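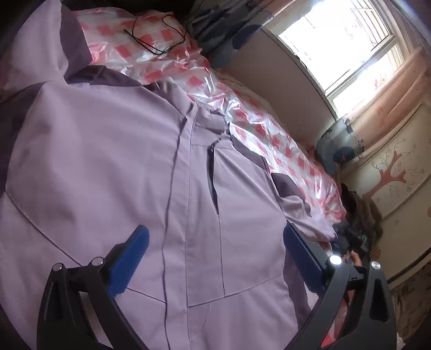 Can I keep our old shop number if we move to internet phones?

Posted by Jarmila Kubíček
Saturday, September 17, 2022

Hi everyone, I hope this is the right section. My sister and I run a small alterations and mending shop, and we've had the same phone number for 15 years. It's on the sign, the garment bags, the little cards we pin to every order, and I'm pretty sure half of Trelanthorpe has it stuck to the refrigerator. We have 4 handsets on an old Esadus system that lives in the back closet and hums. Lately it drops calls when we transfer from the counter to the workroom, and the repair quote came in at $953, which made me sit down for a minute!

A salesman from Kolgate came by and was very nice about it. He wants to put us on internet phones, and he said keeping the number is "usually no problem." The word usually is what's keeping me up at night. Has anybody done this? And do I cancel the old line first so I'm not paying for both? Our alarm also calls out over the phone line, if that matters.

cieslak_repairs

Please don't cancel the old line first! I'm putting that at the top in case you read no further. Once a line is shut off the number can go back to the phone company, and getting it back can be a real headache. The new company asks for the number to be moved over (they call it porting), and you leave the old service running until they tell you it's finished and you've tested it yourself by calling in from a cell phone.

Before you sign, ask Kolgate to check your exact number and put the answer in writing. Then dig out a recent phone bill, because the name, address and account number on the request have to match what the old company has. Ours was held up over a suite number we'd dropped years ago, and I had to send the form in again. Also look for an end date on your current contract. We missed ours and paid a $277 early termination fee, and I'm still a little sore about it.

On the alarm, yes, it matters a lot. Call the alarm company before anything gets switched and ask what they need. Same goes for a fax or a card reader if either one is plugged into a phone jack. Good luck, and tell your sister it isn't as bad as it sounds.

marlowdesk

we switched in March, kept the number, no trouble. get a battery backup for the router though, when the power goes out the phones go with it

pinetop_lou

Is your internet any good? If it's slow at the counter I'd fix that before buying phones. Can't help with the number part, sorry.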